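PRESS RELEASE

For immediate release — June 30, 2024

Rolto launches the Small Room Reset, a bathroom cleaning and repair visit for rented homes

Nundlow — Household services firm Rolto has today opened bookings for the Small Room Reset, a single visit that covers the toilet, the floor round it and all the bits and pieces that live beside it. Available now across Nundlow and the Degefa estate. Raloritz to follow.

The visit takes up to 2 hours and costs 40 pounds. No contract, no joining fee. Tenants can book, landlords can book, letting agents can book for a whole building at once.

Why the toilet? It's the room that gets left. Kitchens get wiped down daily, living rooms get hoovered when visitors are due, and the toilet gets a squirt of something under the rim and the door shut on it. Rolto ran a trial from March onwards in 400 rented homes and the same jobs came up over and over. Tinting down in the drain where a normal brush doesn't reach. Dust and worse packed in round the seat hinges. Grout gone grey behind the pan. Brush holders with old water standing in the bottom of them.

None of it is a big job. Most of it wants the right tool and someone willing to kneel on the floor for a bit.

What the visit includes

The bowl, from the rim down to the water line and past it, with descaler left to stand for as long as the label says. The seat and lid, top and underside. The hinges and fixing caps, lifted where they lift and brushed out where they dont. Outside of the pan including the foot, the back, and the narrow gap between the pan and the wall or cupboard, done with a flat-headed brush and a cloth on a stick.

Then the floor. Tiles swept, washed, rinsed and dried, grout lines scrubbed by hand with a small stiff brush. The team does not use bleach on coloured or stone-look tile and does not use wire wool on anything.

Last, the accessories. Toilet brush, holder, loo roll stand, bin. These get washed if they're worth keeping and swapped if they are not. A plain white brush and holder set is included in the price, so there is no awkward conversation about it on the doorstep.

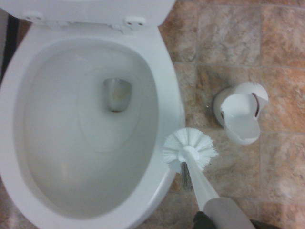

The brush set was added after the trial, when it became obvious how many homes were making do. Holders get knocked over, trodden on, kicked behind the door. The thin plastic ones split and then they never stand up properly again, and the drips end up on the floor instead of in the cup. Rolto looked at 8 different sets before settling on one with a wide heavy base and a cup that lifts out for rinsing. It can go in the sink with hot water and washing-up liquid. It's not pretty but it stays upright.

Small repairs are covered on the same visit where parts are on the van — a loose seat tightened, missing hinge caps replaced, a worn buffer changed under the seat. Leaks, cracked pans and anything to do with the soil pipe are not covered and will be reported in writing to whoever made the booking. Cistern parts likewise.

Rolto said: "People are embarrassed about this room and they shouldn't be. We've seen plenty of toilets that were basically clean, nice tiles, nice light, and just needed the fiddly parts doing and a new brush. Other ones needed the full two hours. Price is the same."

Before the visit

Customers are asked to do very little. Take up bath mats and pedestal mats. Move medicines and razors out of the way. Don't put bleach down beforehand, the descaler can't safely be used on top of it and the team will have to flush it through and wait. If there is a pet that likes the bathroom, please keep it elsewhere until the floor is dry.

Someone over 18 needs to be in to open the door, but does not need to stay in the room.

After the visit

Every customer gets a one-page card, printed, to stick inside a cupboard door. It has the upkeep jobs on it in order: brush under the rim, wipe the seat both sides, run a cloth round the hinges, empty the brush cup, wipe the floor last. Around ten minutes a week, less if it's kept up. The card is also available from the Nundlow counter for anybody who wants one, booking or no booking.

Old brushes and holders are taken away by the team. Holders made from a single plastic are washed and sent for recycling where the local depot will take them, brushes go in general waste.

Where and when

Nundlow and Degefa: bookings open now, morning and afternoon slots. Evening slots are being looked at but are not avaliable yet. Raloritz: dates to be confirmed once the second van is fitted out. Customers in Raloritz can leave their details at the Rolto counter and will be contacted in the order they came in.

Letting agents with several properties in the same building should book them as one job so that the van only has to park once. Stairwells and shared toilets can be added, price on asking.

Rates for full bathrooms, including bath, shower screen and basin, are unchanged and can be booked alongside.

Notes to editors

Rolto is a household services firm based in Nundlow, offering cleaning, small repairs and end-of-tenancy work. The Small Room Reset is carried out by Rolto's own staff. Price quoted is per toilet and includes one brush and holder set. Second toilets in the same home are charged at the same rate.

Interviews and copies of the upkeep card on request from the Rolto press desk, Nundlow.

ENDS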